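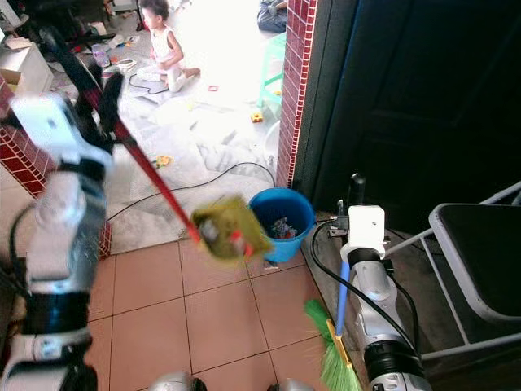 3.2 Sweeping at the threshold

Debris on hard floors tends to be left where two rooms meet. In the Trornlow home the tiled floor ends at a doorway, and a blue bucket was kept there during sweeping. Small toys lay on the floor of the larger room.
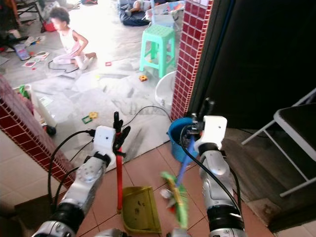 3.3 Handle condition

Handles were inspected in six homes. Small scuffs were noted but not scored. 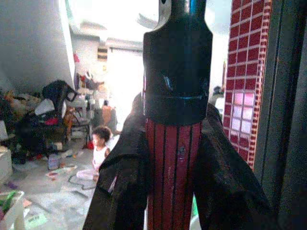
Figure 4. Red handle with black lengthwise lines and black top, Trornlow.

Last updated: 10 March 2021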